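Vajilla Pratberg: cuencos y vasos de diario

Dotby > Mesa > Cuencos
Ref. 2386

Llevo ya una temporada larga vendiendo los Pratberg y sigo igual de enganchada que el primer día. Los metí en la tienda casi por capricho (buscaba algo para las sopas de casa) y al final son lo que más repongo, sobre todo el negro, que vuela.

Me gusta que cada pieza vaya por su lado en color y que aun así se lleven bien. El cuenco grande lo tengo en negro y en azul, y el vaso en verde menta. Yo en casa los mezclo sin pensar: ensalada en el negro, fruta en el azul, y el vaso para el café con hielo o para lo que caiga. ¡El tomate en el negro queda de escándalo!

Los cuencos se apilan uno dentro de otro y en mi armario, que es minúsculo, eso se agradece muchísimo. Las fotos son del taller de Iltero, con la mesa de madera clara y todo el techo de tubos y conductos a la vista, un sitio que me encanta.
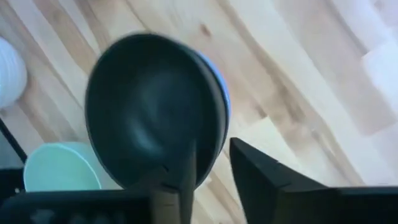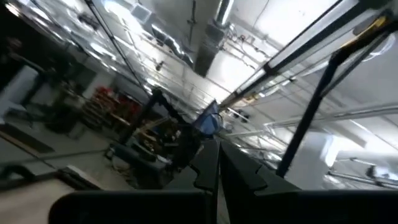 Primera foto: cuenco negro apilado sobre el azul, con el vaso verde menta al lado. Segunda: el techo del taller, con sus conductos plateados.

Cosas que me preguntáis mucho:

Medidas. El cuenco tiene 17 cm de boca y el vaso 12 cm de alto. Si dudáis entre uno o dos cuencos, coged dos, que luego me escribís pidiendo el segundo y pagáis el envío otra vez.

Lavado. Lavavajillas sin problema, en la bandeja de arriba. Para el negro prefiero esponja blanda, y si el agua de vuestra zona tiene mucha cal lo seco con un trapo y listo.

Colores sueltos. Sí, se venden por unidades. El azul tira un poco a lavanda según la luz, aviso para quien busque un azul marino.

¿Combina con la serie Olteanu? Yo los pongo juntos en la mesa y me gustan mucho, aunque los Olteanu son más bajitos y no encajan en la misma pila.

Los gastos de envío son gratis a partir de 100 euros. Si queréis recoger en tienda, marcad la casilla al hacer el pedido y os mando un correo cuando esté preparado.

Ficha actualizada el 13/6/18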